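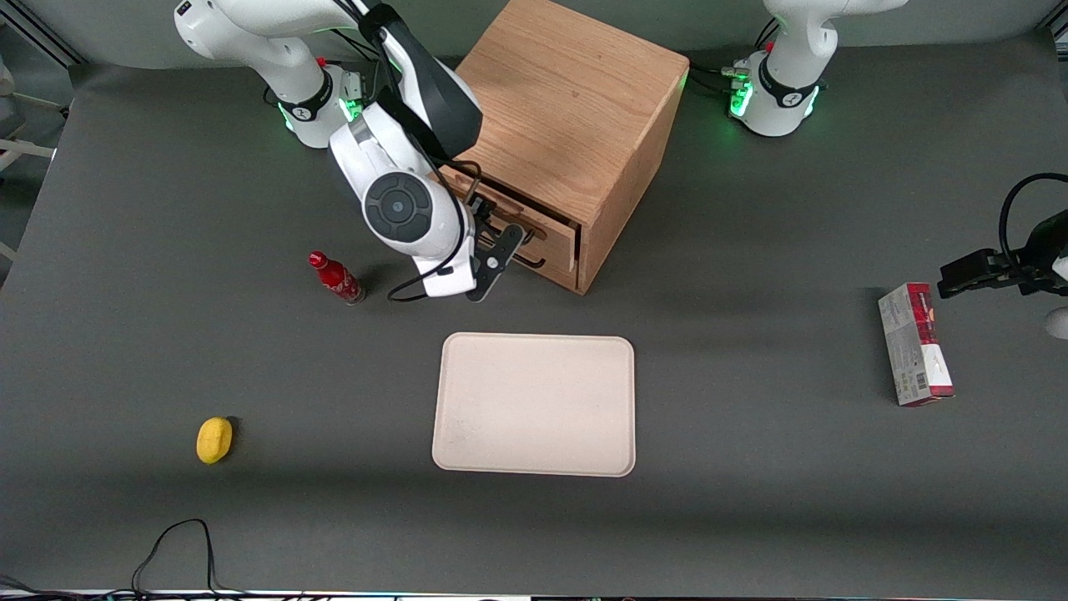
4.2 Drawer Pull Under Two Controllers

The drawer task was chosen for the controller comparison because the outcome depends more on how the arm behaves after contact than on where the fingers are placed. A grasp that is off by a small angle will still close on a bar handle. Once the arm starts to pull, the error appears as a side load on the fingers, and the controller has to absorb it or pass it on to the cabinet.

Two controllers were run on the same dual-arm station in the Jurkport laboratory. The first, Cirton, is a stiff position controller that tracks a planned wrist path and stops when the estimated force at the wrist exceeds a fixed limit. The second, Modano, tracks the same path but lets the wrist give way in the directions normal to the pull. Both receive the same handle pose and the same pull direction from the planner. The grippers, finger shape and closing force were not changed between conditions. One arm did the pulling in every trial. The other arm was kept powered at the side of the table so that its cable load and its effect on the shared power supply stayed the same throughout.

The wooden cabinet was placed on the dark gray table between the arm bases and the front edge. It was not clamped. A clamped cabinet hides the fault that the test is meant to find, as the table then takes up the side load and a poor pull looks the same as a good one. A small set of objects (a Coca-Cola bottle, a lemon, a carton and a pale tray) shared the table with the cabinet. Their layout was varied between blocks, and the bottle was used both upright and on its side.

Each controller was given 60 trials. A trial began with the gripper open above the table and ended when the drawer had moved the full commanded distance, when the force limit was reached, or when the operator pressed stop. Trials were run in alternating blocks to spread any drift in the wrist calibration over both conditions. Dong-geon Lim operated the station for the first half of the blocks and Dario Cirillo for the second half. The operator did not correct the handle pose by hand. A trial was counted as failed if the fingers left the handle, if the cabinet turned on the table by an angle visible in the fixed camera record, or if the force limit ended the pull early.

4.3 Camera Input and Handle Pose

Handle pose was estimated from two sources. A fixed camera covered the whole work area and gave a coarse pose for the cabinet. The wrist cameras gave the fine pose of the handle during the approach. The wrist view has the advantage that the gripper fingers and the target are seen together, so the offset between them can be measured directly without passing through the arm kinematics. It has the drawback that the view changes quickly near contact, and that a large part of the lower image is taken up by the gripper itself.
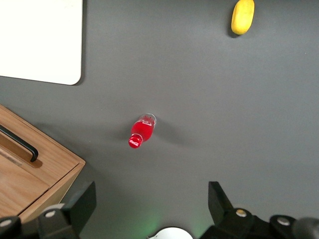

The region covered by the gripper was masked before pose estimation. The mask was drawn once for each wrist with the fingers fully open and was then widened by a small margin. No attempt was made to update it as the fingers closed. In practice the pose was frozen before closing began, so the moving part of the mask had no effect on the result. The status lights on the arms also gave a weak green tint to parts of the tabletop. This tint was within the range that the estimator had been tuned for, and it was left alone.

The objects on the table had a larger effect than expected on the coarse pose. The red of the bottle was never confused with the cabinet, but shadows lying close to the lower edge of the wood moved the fitted edge outward. The fine pose from the wrist camera removed most of this error. Blocks in which the wrist camera was switched off are reported separately in Section 4.5 and are not part of the counts given below. 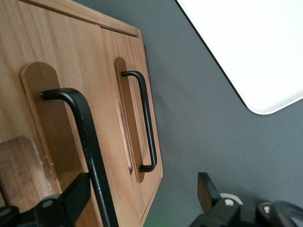
Figure 4. Cabinet handles and gripper fingers as seen from a wrist camera. The black bar handles stand out clearly from the light wood.

The handle estimator fits a straight segment to the long grip of the bar and takes the pull direction as normal to the panel behind it. Where more than one handle is in view, the segment closest to the coarse pose is kept. The two ends of the bar are not needed for the fit, which matters at steep viewing angles where one end often falls outside the image.

4.4 Results

Cirton failed in 13 of the 60 trials and Modano in 4. Most Cirton failures were early stops at the force limit. The cabinet turned in the remaining cases, always in the sense expected from the sign of the angle error at the grasp. Raising the force limit changed early stops into cabinet rotation and did not lower the total, so the original limit was kept.

The Modano failures were of a different type. In each one the fingers slid along the bar before the drawer began to move. The compliant wrist allowed the gripper to drift toward one end of the handle while static friction in the drawer was still holding. A short stiff phase at the start of the pull would probably remove this fault, but it was not tested in the present series.

Pull time was longer under Modano in all blocks. The difference comes from the lower speed limit that the compliant mode requires and should not be read as a property of the method. A block repeated on a Saturday with the laboratory air handling switched off gave the same ordering of the controllers, with no change in failure type.

The Kiss fingertip set, which has a shallow groove meant for round bars, was mounted for a few trials at the end of the series. These trials were too few to be scored. The groove held the bar well against sliding but made the initial approach less tolerant of angle error.

2 comments | 13 shares

Related items
Wrist camera masking for two-finger grippers
Force limits for pulling tasks on unclamped furniture
Modano: compliant wrist control, technical note
Grooved and flat fingertips on bar handles
Jurkport dual-arm station: calibration procedure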